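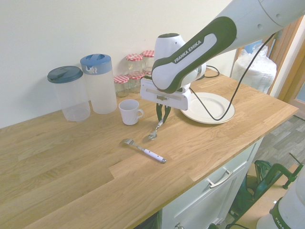 Sunee Kaewmanee wrote in after the October review to ask why I had passed the Anholm worktop oil with no test on oak, and whether the 683 would hold up near a sink. Fair point. The first test was on beech only.

## Anholm 683 hardwax oil, second test

Retested on oak butcher block, two offcuts from the same board, both sanded to 120 and then 180 grit. One got the 683, the other Perbridge Worktop Oil, applied to the makers' instructions.

**Application.** The Anholm is thick and wants a white pad. A cloth drags and leaves ridges at the stave joints. Wipe off the excess after ten minutes; at twenty it has started to grab. Perbridge goes on with a rag and is far more forgiving, but it needs four coats against two.

**Drying.** The tin says eight hours between coats. In an unheated workshop I would allow overnight. Full cure is given as seven days and I left both pieces for ten.

**Water.** Standing water for an hour left no mark on either. Overnight, the Perbridge piece showed a pale ring that went after re-oiling. The Anholm piece showed nothing on the face and slight darkening at the end grain – give cut-outs an extra coat before the sink goes in.

**Stains.** Red wine and turmeric, two hours each. Wine wiped off both. Turmeric stayed on both, fainter on the Anholm.

**Heat.** A mug of tea left no mark on either. I did not try a hot pan and the tin advises against it.

**Colour.** Both warm the oak noticeably. Anyone wanting the raw look should try the Fakel clear, which I have not tested on worktops.

**Repair.** Local patching works with the 683 if the edges are feathered with a worn pad. Sheen comes back slightly higher and evens out with use.

Price is the main objection. The smallest tin is 1 litre, and a short run of worktop won't use half of it. The remainder skins over unless decanted.

Rating unchanged for general worktops. For sink runs, recommended with the end grain sealed.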